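Session 5: Getting your music and files off an old phone before it dies on you

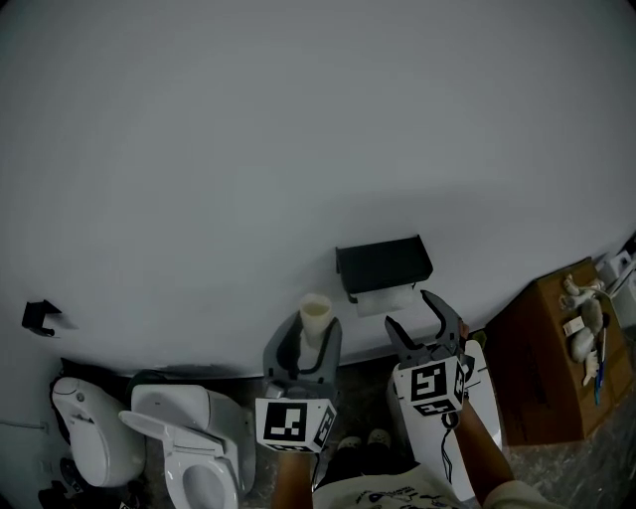 Right, last time we finished with everyone having found out how full their phone was, and I promised we'd do something about it. So tonight is all about copies. By the end of it I'd like each of you to have your music and your photos sitting in at least two places, and to know how to check that they're really there (which is the bit most people skip, me included for years).

You can use these notes at home, and I've put the homework near the bottom. If you missed session 4, don't worry, you only need to know where the storage screen lives. On an iPhone it's Settings, then General, then iPhone Storage. On most Android phones it's Settings, then Storage, though the makers do love to move it about.

Sync and backup are different things

I'm going to bang on about this because it catches so many people out. Syncing means two devices agree with each other. If you delete a song on one, it goes from the other as well. A backup is a copy that stays put when you delete the original. Some services do one, some do the other, and a few do a muddle of both and call it something friendly.

Quick test: make a photo you don't care about (your shoe will do), wait until it appears on the other device, then delete it from your phone. Leave it a few minutes. Has it gone from the other place too? Then you've got a sync. Still useful, but please don't rely on it as your only copy!

Also have a look in the bin folder, sometimes called Recently Deleted. Things stay in there for a while and they still take up room, so your storage figure won't drop until you've emptied it.

What we're using in class

The lab machines have Plovero installed, which is the file copying program the college pays for. You can use something else at home, and I'm not fussed which. The steps are nearly the same everywhere:

1. Plug the phone in with a cable that carries data. Plenty of cheap cables only charge, so if nothing at all happens on the computer, swap the cable before you try anything cleverer.
2. Unlock the phone. You'll get a message asking whether you trust this computer, or what the USB connection is for. Say yes, or pick file transfer.
3. Open Plovero and wait for the phone's name to show up on the left.
4. Tick Photos and Music. Leave Apps alone for now.
5. Choose where the copies go. In the lab that's your own folder on the Nalport drive.
6. Press Copy and go and get a coffee.

A word on step 6 - let the phone stay awake if you can. Some phones drop the connection when they lock, and then you end up with half a folder and a progress bar that never moves again. Set the screen timeout to its longest setting for the evening and put it back afterwards.

About music in particular

Music is messier than photos, and I'll admit it's the part I find most annoying to teach. What's on your phone could be any of these: files you copied from your own CDs, songs you bought, or songs you've borrowed through a monthly subscription. They all look the same in the player. Only the first two are yours to copy, and the borrowed ones stop playing when you stop paying, wherever you put them.

To find out which is which, open the song's details on the computer and look for the file type. If it says protected, it's either an older purchase or a subscription track. If it's plain MP3 or AAC, you can move it where you like.

Then there's quality. You'll see numbers like 320 kbps in the settings of some programs. A bigger number means a bigger file and, up to a point, better sound. If you're copying CDs afresh and you've got the room, go for 320. What you can't do is take a small file and turn it into a better one by changing the number! The detail has gone by then, and all you get is a larger file that sounds exactly as it did before.

Album names and artwork are stored inside the file as tags. If your copied music arrives as Track 01, Track 02 and so on, the tags are missing. We'll fix some of those next time with Lis, a small tag editor that's already on the lab machines. Please don't rename the files by hand in the meantime, it makes the matching harder.

Checking that it worked

Open three or four of the copies on the computer, with the phone unplugged. Pick an old one, a new one and a video if you have any. If they open and play, good. Then compare the number of items in the folder with the number on the phone. They should match, or be very close. A difference of one or two is usually hidden files, but a difference of 80 means something stopped part way through and you need to run it again. Plovero will skip the ones it has already done, so the second go is much quicker.

Only when you've done all that should you delete anything from the phone. I know it's tempting to clear space straight away - please wait until the second copy exists as well.

Where to put the second copy

An external drive is fine. So is an online service. I use a Fuvmont pocket drive myself and keep it in a drawer at my sister's house, and I swap it over when I visit. A memory stick is all right for moving things from one computer to another, but I wouldn't keep my only copy of anything on one.

If you go for online storage, check what the free allowance is and what happens when you pass it. Some simply stop copying and send you an email, which you may well never read. Write the password down somewhere safe at home, too.

Homework

Find one album or one folder of photos and get it into two places. Bring a note of where they are and how you checked them. If you get an error message, write down the exact words or take a photo of the screen, and bring that as well. "It said something about a disk" is quite hard to work with!

Next session: tags, playlists and tidying up duplicates. Bring headphones if you've got them.

Recent handouts
Session 4: What is filling up my phone?
Session 3: Updates, and when to say no to them
Session 2: Passwords you can live with
Session 1: Finding your way round Settings
Joining the lab Wi-Fi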